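3.2 Preparation of the doughs

All doughs were prepared from the same strong white flour, bought in one lot from the Kerkura mill in October and kept in closed bins until use. The control recipe had flour, water, salt, dry yeast and canola oil. In the test recipes a part of the water was replaced by whey from the Restrepo dairy. We did not change the quantity of salt, although whey brings a little salt of its own.
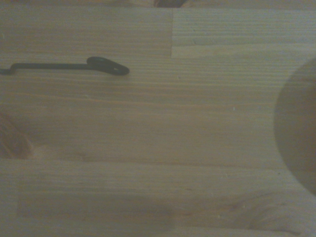

3.3 Rising and baking

After kneading, each dough rested under a cloth until it had doubled in volume. It was then divided into 3 pieces, shaped by hand and left to rise a second time in greased tins. The loaves were baked at 200 degrees in a Zevell deck oven and cooled on racks before slicing.

During the second rise, the doughs with more whey were softer and spread more to the sides of the tin.

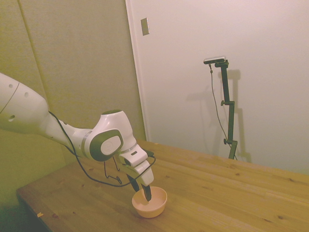
For this reason the shaping had to be done with a lighter hand, and the baker used a little more flour on the bench. This extra flour was weighed and is included in our calculations. The colour of the crust was judged against a printed chart, always under the same lamp.

Figure 4. A light-coloured bowl and a white robot arm at the table.
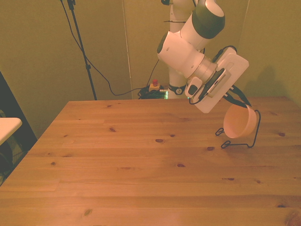 3.4 Tasting

The tasting was held at the Carkari community hall, and 69 persons took part. Each taster received one slice of every bread, without butter, and gave marks for flavour, softness and smell. Water was offered between the samples. Tasters who had a cold on that day were asked to come to a later session, and their marks were added to the same table.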